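Office Services > Kitchen and Shared Areas > Closed tickets

Ticket 147: Snack table, sorting keeps failing
Reading time: 2 min
Last updated: July

Reported problem
Snacks on the shared table at Grulari do not stay sorted. Requester expects chips in the yellow bin, wrapped sweets in the mint-green bin and anything without a category in the teal-blue bin. Requester has asked for this to be treated as urgent. It has been logged as "normal."

First look
Checked the table mid-afternoon. One crinkled snack bag in the yellow bin, correct. One small colorful wrapper in the mint-green bin, contents not investigated. Two packages had settled on the round woven basket, which has no category and has never asked for one. One of them has a cartoon on it and pink lettering, so it may simply have wanted to be seen. 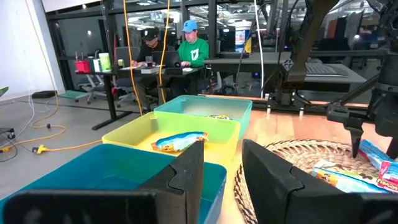 Step 1: Labels
Printed labels from the Zimivik template. Template offers 43 icons, including a pineapple and an anchor. There is no icon for chips. Used plain text. Result: labels admired, snacks still wandering.

Step 2: Rule out the basket
Theory from the Monti side of the office: people drop things on whatever is round and woven because it looks friendlier than a bin. Asked for the table to be looked at again with this in mind. The round mat with the navy and black strands in its rim was raised as a second suspect. Strip ends stick up all over the front of it, and there is a small dark round thing near the far edge. Could be a bead, could be a pebble. Not a snack until proven otherwise. Please do not test this. 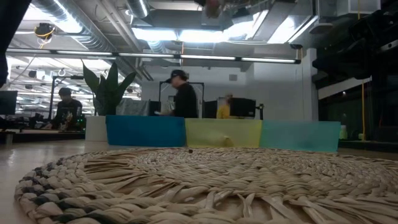

Round mat, with snake plant at the back left.

Step 3: Change the rule
Basket is now an official category, "Other." Teal-blue bin reassigned to "Also other" at the requester's insistence.

Status: closed, fixed by definition. The mat's frayed side is a separate matter, see ticket 73 (Stuvidance, textiles, awaiting scissors).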